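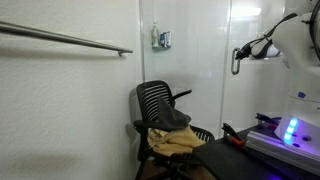
Unit 5. The bathroom wall: bars, shelves and the place where two surfaces meet

Course: Small Home Fittings, evening group
Handout revised June 20, 2023

Please read this before the practical session and bring it with you. The last unit was about doors and hinges. In this one we stay in one room, the bathroom, and we look at what people hang and store on its walls. It sounds like a small subject, but most of the repair questions I receive from former students are about a bar that became loose or a shelf that fell down at night.

5.1 Two kinds of surface

In a bathroom you will normally work with two kinds of surface. The first is the painted or plastered wall. It may be smooth or it may have a texture. The second is the smooth surface around the shower: tile, glass, or a glossy panel. The two surfaces need different tools and different fixings, and a student who has learned only one of them will make mistakes on the other.

A textured plaster wall is forgiving to the eye. Small repairs can disappear in it if the filler is pressed with a damp sponge before it dries. But adhesive pads hold badly there, as only the high points of the plaster touch the pad. For this surface we use screws and we look for something solid behind.

A glossy panel is the opposite case. Adhesive holds well if the panel is clean and dry. Drilling is possible with some panels and forbidden with others, so read the maker's sheet first. A hole in a shower panel is also a way for water to go behind it, and you will not see this water for a long time.

5.2 The towel bar

A towel bar looks light but it carries more than one expects. A wet bath towel is heavy, and people also pull on the bar when they take the towel. Some people hold it to keep their balance. A towel bar is not a grab bar, and you must say this to the person you are working for. If they need support, they need a different product with a different fixing.

Procedure for a bar with two posts:

1. Ask who will use the bar and mark a height that this person reaches easily.
2. Look for the stud or the solid part of the wall. Mark it with pencil.
3. Hold the first mounting plate and mark its holes.
4. Use the level to find the second position. Measure the distance between posts on the bar itself – the paper template in the box is sometimes wrong.
5. Drill, put in the anchors, fix both plates.
6. Put the bar on and tighten the small set screws from below.

In our practice kit the bar is the Skov, with brushed finish, and the set screws take the 2 mm hex key. Do not change it for a bigger key. The key that is "almost right" destroys the screw head, and then the bar cannot be removed.

5.3 The corner shelf

The shelf in a shower corner should be small. A big shelf collects bottles that are empty or that were used one time. In the May group I asked the students to empty the shelf at home and to put back only what they use every week. Most of them put back less than half.

For the practical we fit the Alta shelf with adhesive. Clean the panel with alcohol, wait until it is dry, press the shelf firmly and leave it without weight until the next day. Tall bottles with a narrow neck should stand near the wall side, where an elbow does not touch them. Low containers can stand at the open end.

5.4 Where the surfaces meet

The vertical line between wall and shower panel is the weak place of the room. Usually there is a trim strip or a line of sealant. Check three things: that the strip lies flat from top to bottom, that no dark color comes through at the lower end, and that the sealant does not come away when you press it with a fingernail. If it comes away, remove all of it. New sealant over old sealant will not hold.

Clean the strip with a soft cloth. The Cloteck cloths in the tool room are good for this and can be washed many times.

5.5 For the next session

Bring a drawing of one bathroom wall, with the heights in inches. Mark every fixing you find and write next to it what you believe is behind it. Bring also safety glasses. Pencils and levels are in the cabinet.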